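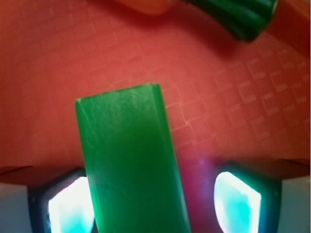

Blick der Handkamera, grüner Block zwischen den Fingern. Links liegt er fast am Pad, rechts ist noch Luft.

Greifervergleich Judholm: häufige Fragen

Stand Juni. Wird ergänzt, wenn wieder dieselbe Mail dreimal kommt. Wer was Falsches findet: bitte melden, am besten mit Nummer vom Lauf.

Worum geht's überhaupt?

Zwei Fingersätze an einem Arm, gleiche Aufgaben, gleiche Kameras. Satz A sind die Duneck-Finger mit Leuchtpad innen, Satz B die schlichten Gummifinger, die vorher schon drauf waren. Frage war: lohnt der Umbau? Kurze Antwort: für weiche Sachen ja, für den Block egal, für die Karotte kommt drauf an. Lange Antwort weiter unten.

Welche Finger sind auf den Bildern?

Satz A. Durchgehend. Bilder von Satz B kommen nach, die liegen noch auf dem anderen Rechner.

Warum leuchten die Pads so?

Innenbeleuchtung, läuft immer mit, solange der Greifer Strom hat. Lässt sich bei Prulldale im Menü dimmen, Stufe 6 ist Werkseinstellung, wir sind auf 4 runter. Überstrahlt in der Handkamera trotzdem. Ganz aus geht auch, dann fehlt aber das Kontaktsignal, und dann hätte man gleich bei Satz B bleiben können.

Stört das Licht die Erkennung?

Ja, auf Rot. Neben den Pads zieht sich ein lila Schein über das Plastik, und der Segmentierer hält den Rand davon gern für ein Objekt. Abhilfe bei uns: Belichtung der Handkamera fest einstellen, Automatik aus. Weißabgleich auch fest. Wer nur eins von beidem macht, hat nach fünf Minuten wieder driftende Farben.

Besser wär vermutlich ein mattes graues Tablett. Haben wir nicht bestellt bekommen, steht auf der Liste.

Welche Gegenstände nehmt ihr?

Spielzeugkarotte, grüner Block, Plüschhase, rotes Knäuel. Mehr nicht. Mit Absicht so wenig, sonst wird der Vergleich nie fertig. Die Karotte ist glatt und rollt. Der Block ist dankbar. Hase gibt nach. Knäuel ist jedes Mal anders, auch wenn man es nicht anfasst (gefühlt).

Und wie liegt das Zeug da drin?

Beliebig, aber nach Startkarte. Die Karte sagt nur den groben Sektor und die Ausrichtung, keine Millimeter. Wir hatten am Anfang eine Schablone aus Pappe, die hat aber ständig den Rand verdeckt. Jetzt nach Augenmaß, dann ein Foto von der festen Kamera, dann Start. Reicht.

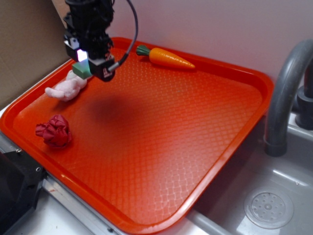

Feste Kamera: Greifer über dem Plüschtier, Karotte hinten, rotes Tuch links.

Wie nah geht der Arm von oben ran?

Anfahrhöhe ist Parameter, steht im Prulldale-Projekt unter approach_z. Für alle Gegenstände gleich lassen! Sonst vergleicht man am Ende Anfahrten und keine Finger. Hat uns zwei Nachmittage gekostet. Beim Hasen ist man versucht, tiefer zu gehen, der ist ja flach, wenn er auf der Seite liegt. Nicht machen. Nur die Schließhöhe anpassen, die ist ein eigener Wert.

Was ist mit dem Schatten vom Arm?

Bleibt. Deckenlicht kommt von oben, also liegt der Schatten auf dem Tablett, sobald der Greifer drüber ist. Der Segmentierer auf der festen Kamera kommt damit klar, auf den Handbildern manchmal nicht. Kazlauskienė hat eine Version mit zusätzlichem Training auf Schattenbildern gebaut, liegt im Ordner neben der alten. Nicht die alte nehmen, heißt blöderweise fast gleich.

Warum zwei Kameras, reicht nicht eine?

Probiert. Nur Handkamera: am Anfang gut, beim Runterfahren sieht man irgendwann nur noch Finger und Tablett. Nur feste Kamera: der Arm steht im Weg, gerade bei Sachen direkt unterm Greifer. Mit beiden zusammen: feste für grobe Position, Hand für den letzten Weg. Umschalten passiert im Controller, Schwelle ist die Anfahrhöhe.

Wer nur eine hat, sollte die Handkamera behalten. Persönliche Meinung, Kamala Varghese sieht das andersrum. Sie betreut den Aufbau, also im Zweifel auf sie hören.

Gibt es Zahlen?

Ein paar. Pro Gegenstand und Fingersatz 20 Läufe, gezählt wird nur: hochgehoben und am Ziel abgelegt, ja oder nein. Fallen lassen ist nein, auch wenn er beim zweiten Versuch klappt.

Block: beide Sätze 20 von 20. Langweilig.
Karotte: A etwas vorn, B rutscht gern über die Spitze weg. Quer gegriffen sind beide ok.
Hase: A deutlich vorn. B drückt zu fest oder gar nicht, weil ohne Kontaktsignal.
Knäuel: A vorn, Streuung groß. Dafür haben wir 6 Läufe nachgeholt, insgesamt also 26 je Satz.

Genaue Tabelle auf Anfrage, die ist noch nicht sauber. In der Spalte Griffkraft stehen zweierlei Einheiten.
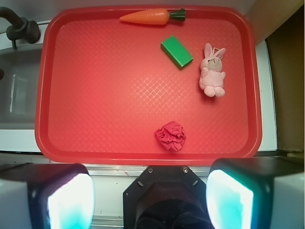
Handkamera, Finger weit offen. Karotte, Block, Hase und Knäuel im Tablett.

Welche Öffnung vor dem Start?

Ganz auf. Immer. Auch beim Block. Halb offen spart Zeit, klar, aber dann tippt der Finger beim leisesten Versatz auf den Gegenstand und schiebt ihn weg. Der Controller merkt sich übrigens die letzte Öffnung vom Vorlauf, also beim Wechsel zwischen den Sätzen einmal auf und zu fahren und neu nullen. Vergisst man leicht. Ich auch, siehe Läufe vom ersten Vormittag, die sind deshalb gestrichen.

Das rote Knäuel auf dem roten Tablett, wie soll das gehen?

Schlecht. In der Handansicht hebt es sich kaum ab, man findet es eher über die Falten als über die Farbe. Der Segmentierer findet es meistens. Manchmal findet er nur die helle Hälfte und der Greifpunkt sitzt dann am Rand. Bleibt trotzdem drin, genau solche Fälle interessieren uns ja. Wer einen schnellen Funktionstest will, nimmt den Block und lässt das Knäuel in der Schublade.

Und das Muster vom Tablettboden?

Lästig. Bei schrägem Licht glänzt es und macht helle Flecken, die wandern, wenn sich die Kamera bewegt. Tiefenwerte dort mit Vorsicht genießen. Wir werfen alles raus, was höher als die Bodenebene liegt und kleiner ist als ein Fingernagel. Grob, funktioniert.

Wie lange dauert der Fingerwechsel?

Mit Übung keine Viertelstunde. Ohne Übung den halben Vormittag. Reihenfolge:

Strom vom Greifer weg, nicht nur Not-Halt.
Pads abziehen, Stecker zuerst. Bei Duneck sitzt der Stecker stramm, nicht am Kabel ziehen.
Alte Finger ab, Schrauben in die Schale (nicht auf die Theke, die rollen ins Spülbecken).
Neue Finger dran, handfest, dann erst nachziehen.
Strom an, nullen, Handkamera neu kalibrieren.

Die Kalibrierung auch dann, wenn man die Kamera nicht angefasst hat. Beim Schrauben verzieht man sie immer ein bischen.

Muss es die Spielküche sein?

Nein. Geht auf jedem Tisch. Der Aufbau in Judholm steht halt dort, wo auch die anderen Aufgaben laufen, und das Spülbecken daneben ist bei uns das Ablageziel. Wer nur die Finger vergleichen will, stellt eine Kiste hin.

Wichtig ist nur, dass der Wasserhahn in der Kollisionskarte steht. Der Bogen ragt weiter rüber als man denkt, und der Planer nimmt sonst den direkten Weg.

Wo hakt es am meisten?

Wenn zwei Sachen dicht beieinander liegen. Block und Hase nebeneinander ist der Klassiker.

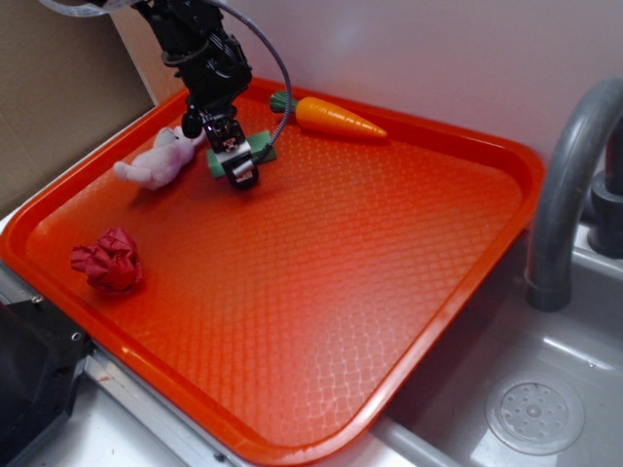
Da will der Greifer zum Block und nimmt gern ein Stück Plüsch mit. Satz A merkt das am Kontaktsignal, zumindest wenn das Plüsch auf der Padfläche liegt und nicht an der Kante. Satz B merkt gar nichts und hebt beides. Wir werten das als nein, obwohl der Block ja oben ist. Gab Diskussion. Bleibt so.

Was hilft: Handgelenk drehen, so dass die Finger über die freie Seite zugreifen. Der Prulldale-Planer schlägt das von sich aus vor, wenn man ihm beide Masken gibt und nicht nur die vom Ziel. Häkchen heißt "Nachbarn beachten". Ist ab Werk aus.

Und das Kabel?

Eigenes Thema. Die Schlaufe am Arm braucht Spiel, sonst zieht sie bei gedrehtem Handgelenk am Kameramodul. Zu viel Spiel und sie hängt der festen Kamera im Bild. Wir haben einen Klettstreifen oben dran, damit geht eine Drehung in jede Richtung. Weiter nicht drehen lassen, Grenze im Controller setzen.

Verschleißen die Pads?

Die Duneck-Pads bekommen mit der Zeit Kratzer, das Signal wird dann rauschiger. Unsere sind noch die ersten. Nach jedem Halbtag abwischen, trockenes Tuch, kein Alkohol. Fusseln vom Hasen sind das Hauptproblem. Der Block gibt auch Spuren, allerdings mehr an sich selbst: am Ende ist schon eine Ecke hell.

Kann ich die Greifkraft von euch übernehmen?

Als Startwert. Hängt am Netzteil und an der Firmware. Mit dem Block anfangen, niedrig, hochgehen bis er hält, dann Hase. Nie beim Hasen anfangen, da sieht man nicht, ob es zu viel war.

Gibt es einen dritten Fingersatz im Vergleich?

Geplant, vielleicht. Saugnapf war im Gespräch, scheitert aber am Plüsch und am Tuch, damit wären zwei von vier Gegenständen raus. Eher schmale Finger mit Pads. Wenn jemand welche übrig hat: leihen wir gerne.

Darf ich vorbeikommen und selber probieren?

Ja, mit Anmeldung bei Kamala Varghese. Eigene Finger mitbringen geht, Lochbild vorher schicken. Eigene Gegenstände auch, solange sie ins Tablett passen und nicht kleben. Vor 9 Uhr ist meist frei, ab Mittag läuft Datenaufnahme und dann ist der Arm belegt.

Ich habe eine Frage, die hier nicht steht.

Mail an die Gruppe, Betreff "Greifer". Antwort dauert manchmal, bitte nich doppelt schicken. Fragen zur Prulldale-Lizenz bitte gleich an Kazlauskienė, davon haben wir anderen keine Ahnung.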